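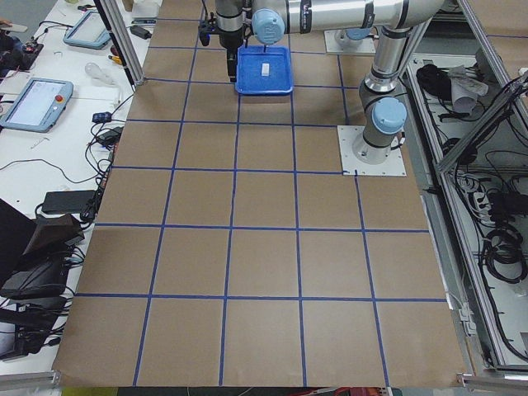

6. Laying out the grid and setting the tray

By now both arms should be bolted down on their mounting plates and you will have had your cup of tea, so we can turn to the part of the Millano build that most people find rather restful. Allow yourself an unhurried hour for it.

6.1 Roll the brown paper out over the whole table top and smooth it from the middle towards the edges. Let a little hang over the front rail. You can trim it later if it bothers you, though I never have.

6.2 Run the long strips of blue tape first, from the back of the table to the front, then the cross strips. The cells don't have to be perfect squares. What matters is that each strip lies flat, so go over the lot with the side of your hand.

6.3 Put the blue tray down inside one cell. Write down which cell it is on the sheet at the back of this guide, as you will want to put it back in the same place after every clean.

Note: if you bought the Schwerdtfeger plates, they stand a touch proud of the table. Run the tape up to the edge of the plate and carry on from the other side.

6.4 Find a home for both pendants on the side desk, where you can reach the stop buttons without leaning across the table. My own desk is never as tidy as it ought to be, but the way to the buttons is always clear.

7. First slow pass over the tray

7.1 Put one small white block in the tray. Any little building brick will do, and it is kind to your nerves to start with something that can't be hurt.

7.2 Open the Curetness panel and set the speed limit to 65. The units are millimetres per second, and it will feel terribly slow. Please leave it there for the whole of this section, even if everything goes beautifully — there is plenty of time for speed in section 9.

Caution: keep your hands, sleeves and mug off the table whenever either arm is powered. If you need to move the block, stop both arms first.

7.3 Bring one arm in from its own side until its fingertips are either side of the block. Close the gripper gently, then lift just enough to clear the rim of the tray.

7.4 Leave that arm holding the block, and bring the second one over the tray with its fingers open and pointing straight down. Watch the gap between the two grippers the whole way, and let go of the jog key the moment you are unsure.

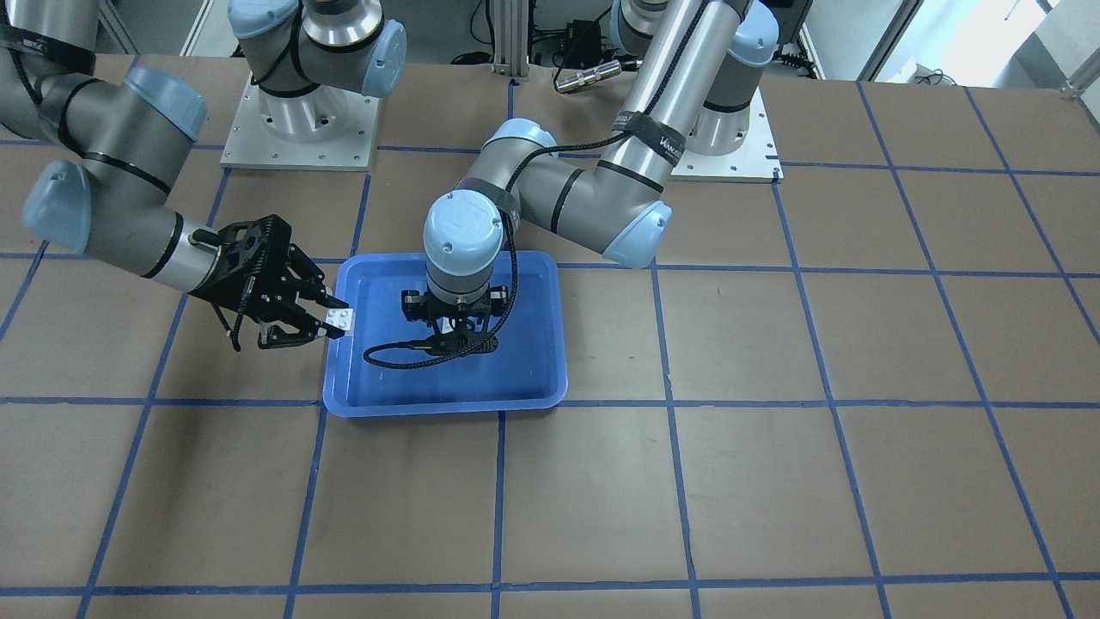
Take your time over this bit. I like to stop with the two grippers near one another and walk round the table, looking at the gap from the front and then from each side, before moving anything again. It is also a good moment to check that the cables have enough slack at the wrists and aren't being pinched at the elbows.

7.5 When you are happy, press Store on the panel. The pose is saved in slot 465 and the panel shows a tick.

Note: if you see message 1186 instead, the Pestavik controller has lost touch with one of the arms. Power down, reseat the plug at the base, wait a minute and begin again from 7.2.

7.6 Back the second arm away first, and only then lower the block into the tray.

Section revised 5/1/24. The slot numbers changed in March, so older printed copies will differ.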